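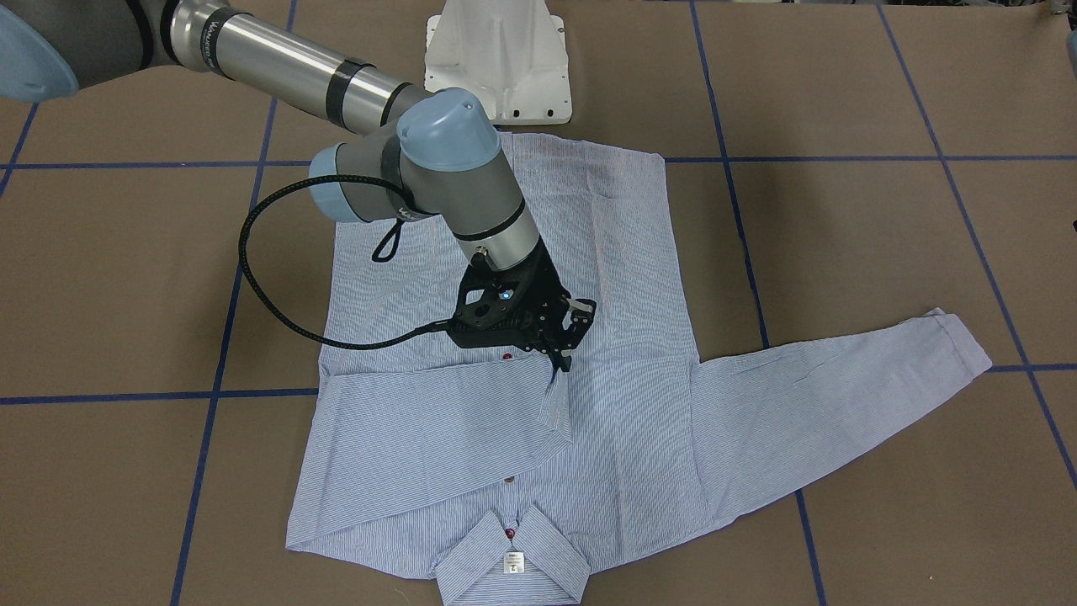

Nuneck repair swap is back, and it's bigger
28 Sep 2022

If you have a pile of clothes at home waiting for a button or a hem (mine lives on a chair, and the chair has not been sat on since May), you'll want to hear this. The Nuneck clothing swap and repair day is coming back next month, and this time it gets the whole ground floor of the old Bastos building!

I went to the last one mostly for the coffee and came home with a raincoat, two cardigans and a newly hemmed pair of pants. The count at the door that day was 178 people, which was a squeeze in the Olleck Street hall. You had to hold your bag over your head to get past the sewing tables.

Nayara Guimarães, who runs the swap, told me they took in 645 pieces of clothing in one afternoon and 235 were still on the racks at closing time. Those went to the thrift store on the corner. "We had far too many work shirts and hardly any kids' coats," she said, so if your kids have outgrown theirs, please dig them out.

The rules are pretty much the same as before. Bring clean clothes, get a ticket for each piece, and trade your tickets for whatever you like. Repairs are free for small jobs like buttons, hems and split seams. Zippers cost $2, and you need to bring your own zipper. No shoes, no underwear, and no curtains this time (I did love those curtains, though).

What's new is a table run by Pliline, the fabric shop, where you can learn to darn a sock or turn a worn collar. I've signed up for the collar class and I'm a little nervous, as my last go with a needle ended with a sleeve sewn shut.

Doors open at ten and the repair line closes at three. Classes have a sign-up sheet at the Pliline counter, and there were still spaces for socks when I stopped in this morning.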